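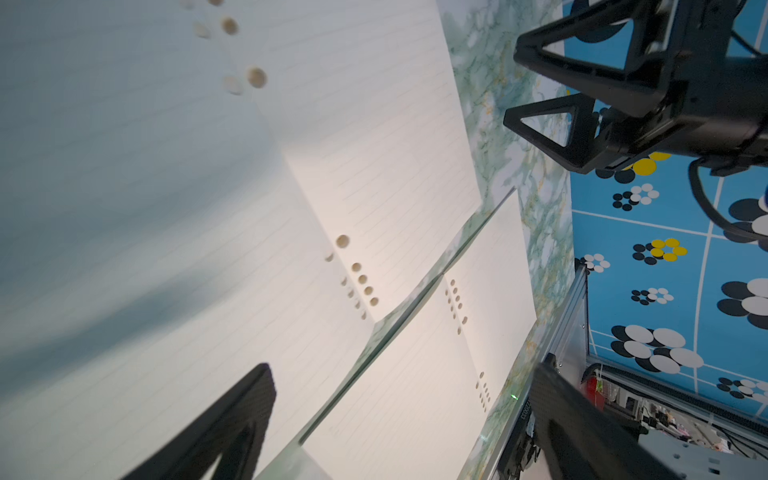 From: Kimutai Magesa
To: workshop-automation list
Subject: Re: Paper handling, are we there yet?
Time: 16:42

> We run a small bindery and get a lot of part-used notebooks back
> from schools. Somebody has to open each one, turn through it, pull
> the written pages and square up what is left. It's dull and I can't
> keep people on it. I see films of robots folding towels and loading
> dishwashers. Is anyone selling an arm that can turn pages in a
> ring-bound book, or am I five years early?
>
> Khaemba

Khaemba,

You're early, though I wouldn't like to say by how much.

We had a go at something close to this at Zodcombe, with two arms over a bench and a gripper on each. Opening the cover is fine. It's stiff, the edge stands clear of the bench, and a finger can get under it. Pages are where it goes wrong. The fingers are thick compared with a sheet of paper, and you and I turn a page mostly by feel, pushing with a fingertip until one sheet buckles away from the rest. Our grippers had no feeling in the tips at all. They took two or three sheets as often as one.

Ring binding makes it harder in one way and easier in another. The book will lie open, so you don't need the second arm to hold it down the whole time. But the holes catch on the rings when the sheet is lifted at the wrong angle, and then the whole stack bends and the next camera picture looks nothing like the last one. Faint ruling on cream paper gives the camera very little to go on as well. A patterned cover is much easier for it to find.

On our last proper run, which was a Tuesday and a bit, we logged 3,000 attempted page turns. Of those, 1,590 moved a single page and laid it flat on the other side. That is good going for the software people and no use to you. Your staff would spend the day putting right the other half.

What I would look at instead:

Suction. A small cup and a puff of air will part sheets far better than fingers. Printers have done it for years. Plastcombe will lend you a feeder head to try if you pay the carriage.

Cutting the job up. If a person opens the book and takes the pages off the rings, a machine can square and stack them today. It needn't be a clever one.

As for the towel films, look for the bit where the towel starts out in a heap, and check whether the film has been speeded up. Cloth forgives a bad grip. Paper creases, and then you can't sell it.

Jindcombe were talking about fingertips with touch sensing at the November meeting. I haven't had my hands on a pair yet. If they send some I'll run the same test again and post the numbers – good or bad.

One question back to you. Do the written pages have to come off whole, or can they be torn? If torn is all right, that changes a lot.

Kimutai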